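Can any robot do laundry start to finish yet? Small guesthouse, not a lab

Asked in Home & Small Business > Appliances and Gadgets
3 answers

We run a small guesthouse near Clelach, two washers, one dryer, and around 40 towels a day when we're full. More in December. My back is shot and the kid who helped with the laundry went off to college. Every other week somebody sends me a video of a robot folding a shirt and says "look, problem solved."

So is it? Not asking about folding really. I mean the whole thing. Get the dirty stuff out of the basket, in the washer, soap, start it, move it to the dryer, take it out. If it can't fold I'll fold, folding I can do sitting down.

Budget is not huge but I'd lease something if it saved me two hours a day. Saw that Otora has a waitlist. Also Kustden, but their site only says "contact sales" and I hate that. Has anyone used either one for real work? Floors are flat, no stairs to the laundry room, machines are front loaders.

Answer 1 (accepted)

Short version: parts of it yes, all of it no, not for what you want to pay.

I do maintenance for a place that leases linens to restaurants. We had a Kustden unit on the floor for a trial last year, two arms on a rolling base. It was there about moving stuff from bins to washers. What I can tell you:

Loading was the good part. Towels are forgiving, you grab it anywhere and shove it in. It did maybe one towel to my five. But it doesn't get bored so over a night shift that adds up to something.

Unloading was worse. Wet laundry sticks to the drum and twists up together. It would pull one end of a sheet and get half the load with it, then stop and wait for a person. We had a lot of stop and wait. On a bad night I was walking over there every few minutes and at that point just do it yourself.

Soap - forget it. We have auto dosing so it never came up. At a guesthouse you'd want a washer with a detergent tank, fill it once a week and thats solved without any robot.

Doors were hit or miss. Ours had a handle it could get fingers behind. The newer flush ones it couldn't do at all.

Lease was 800 a month plus a setup fee, and that was a trial price, they told us it would go up. We didn't renew. Not because it was junk, the math just didn't work at our size. Wouldn't work at yours either I dont think.

What I'd do with a bad back: pedestals under both washers so you're not bending, a tall cart with a spring bottom (the kind that rises as you empty it), and pay somebody for the two worst hours in December. All of that is cheaper than three months of lease.

Answer 2

just get a bigger washer lol. these things are 10 years out, same as they were 10 years ago

Answer 3

Disagree with the one above, it has moved a lot. Following this pretty close for my own reasons (bad shoulder, four kids).

The hands are what changed. Couple years ago it was mostly two-finger grippers and everything got dropped. Now you see actual hands with fingers, and they can pinch one towel and hold on to it while the other hand gets ready. Sounds like nothing, but getting ONE item out of a pile was a big part of the problem.

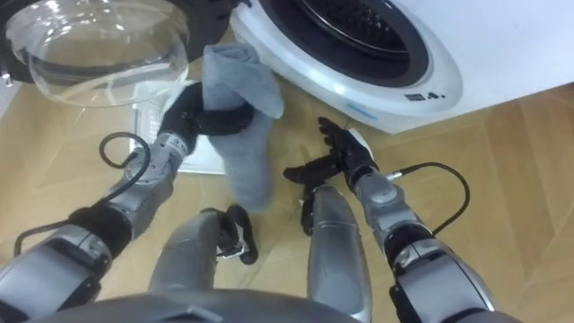

Still slow though. I timed a Zeman demo off the video, 70 seconds for one towel from basket to drum, and that's the take they picked to show people. Your 40 towels at that speed is most of an hour just loading. Fine if you're asleep, not fine if check-in is at 3 and you're short on bath sheets.

Other things to ask before you sign up for anything:

- does it work with YOUR washer or only the one they trained it on. ask them to show a front loader same height as yours
- what happens to a sock stuck in the door seal. does it check or just close on it
- who closes the door and hits start. in a lot of clips a person does that part and it gets cut
- is a human driving it remotely. some are, some of the time. not a dealbreaker for me but guests might not love a camera in the back hall
- how wide is your laundry room. they need more space to turn than you'd think, and an open door eats half of it

Otora waitlist was 200 bucks to hold a spot, refundable they say. I put mine down in the spring and all I got so far is a newsletter. So take that how you want.

If it was me I'd wait. Maybe a year, maybe two, then look again for towels only. Sheets I wouldn't hold my breath, fitted ones especially.

Agree on the pedestals btw. And the cart. We got a used one from a motel that was closing and its the best thing in the house.

Comment from asker: thanks all. ordering pedestals tonight. the question about who hits start is a good one, went back and watched two of the videos I got sent and yep, cuts right before it. will keep the towel kid's number for December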